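Specialist Sellers Find Room in the Vertical Marketplace

Trade buyers once accepted that ordering equipment online meant a telephone call, a faxed quotation and a wait. That expectation has changed. Purchasing departments in hospitals, laboratories, print shops and technical colleges now look for the same search, comparison and checkout functions their staff use at home, and a group of smaller marketplaces has been built to provide them.

Unlike general platforms, a vertical marketplace admits sellers from a single trade or a few related ones. Its catalog is narrower and its rules are stricter. A seller of pumps must state flow rates in a fixed format. A seller of training equipment must declare whether spare parts are held in stock. The buyer gains listings that can be compared line by line, and the operator gains a catalog that does not fill with duplicates.

Dukero, which serves suppliers of technical and teaching equipment, opened its platform to outside merchants after several years as a conventional distributor. It now lists 513 active sellers. Ziad Rawashdeh, who directs merchant relations for the company, describes the first year as a period of correction.

"We had copied the onboarding process of a consumer site," he said. "Merchants could be live in an afternoon, and many of their listings were unusable. Buyers wrote to us asking for basic dimensions. We closed registration for a time and rewrote the form."

The revised form requires product data in a standard template, a named contact for technical questions and a returns policy that covers opened packaging. Applications are reviewed by staff with a background in the relevant trade. Of the first group of merchants asked to resubmit, 97 chose to leave the platform.
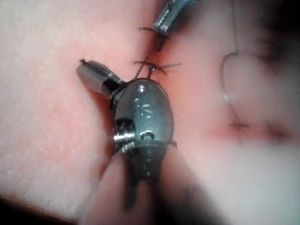 Product data remains the most common reason for a delayed application. Merchants who have sold through printed catalogs often hold a single paragraph and one photograph for each item, while a marketplace listing may call for a dozen separate fields and several views. Close photography is particularly useful where buyers must match a component to equipment they already own. The engraved "S" on a steel housing, or the fine grooves of a ridged joint beside it, can be checked against the part in hand before an order is placed. Dukero asks that any mark on a product be legible in at least one view and that it be repeated as text in the listing, where the search function can find it.

Fees are the second point of negotiation. Most vertical marketplaces charge a commission on each sale, a monthly subscription, or a combination of the two. Commission suits merchants with irregular orders. Subscription favors those with steady volume, who would otherwise pay more as they grow. Altorau, a platform for laboratory consumables, offers both and permits sellers to change once a year, in September.

Randa Shboul, who manages online sales for the instrument dealer Stelmakh, moved her firm to the subscription plan after its second year on Altorau. The firm lists 752 items there and maintains its own web store alongside. Prices are identical in both places. "Our regular customers know us and order directly," she said. "New customers compare first. We want to be present when they do, and we do not want them to find a different price later."

Keeping the two channels aligned has required investment. Stelmakh's stock records were previously updated by hand each Friday, an arrangement that led to orders for goods already sold. The firm now uses inventory software from Urnivach that passes each sale to every channel as it is recorded. Hammad Khokhar, an implementation manager at Urnivach, advises merchants to complete this work before they join a second marketplace. In his experience, cancellations caused by stock errors damage a seller's rating more quickly than late delivery does.

Payment terms present a further difference from consumer trade. Public institutions commonly pay by invoice at 30 or 60 days, and a small merchant may be unable to wait. Some operators advance the funds for a fee and collect from the buyer themselves. Others leave the matter to the two parties. Fouad Bataineh, who advises wholesalers on credit, recommends that merchants read this section of the agreement first, with particular attention to who bears the loss if a buyer does not pay.

Dukero will extend its invoice service to merchants outside its home market next year. Applications will be taken in the order received, and existing sellers will be required to bring their listings up to the current template before they are admitted.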